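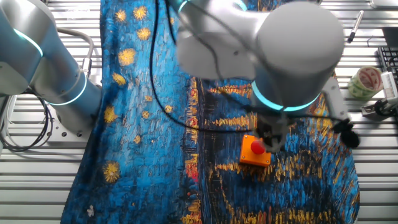 Swirling sky to the left, river lights to the right, and a round red button in the middle of it all.

I bought my first Starry Night cloth at the Tillis market for eight dollars, and I'll admit I thought it was a bit naff. Three years on I've got a drawer full of them! Van Gogh prints are everywhere in May, when the Skostau stall clears its old stock, and they're brilliant for covering a bench you're sick of looking at.

The thing I love is how they handle clutter. Put a plain grey mat under a few bright bits and pieces and every one of them shouts at you. Put them on all that cobalt and gold – orange, red, green, whatever you've got – and the colours suddenly look like somebody chose them. My sister says it's like eating off a jigsaw puzzle (she has a point, but she also owns beige placemats).

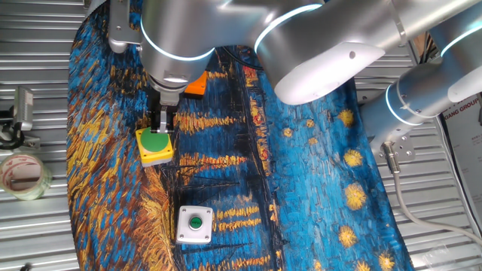 Green buttons in yellow and white housings, with the painted water showing its gold streaks.

Go bigger than you think you need. Mine from Skotier is 80 centimetres wide and I still wish I'd sprung for the next size up, as the best part of the pattern always ends up hanging over the side. I let mine ripple a little at the edges, though you can iron it on the back with a cool iron if ripples drive you mad.

Favourite colours to put on top? Yellow, every time. It picks up the stars. White looks lovely on the dark water too, and my old Simiyu sugar tin has lived on that corner since autumn.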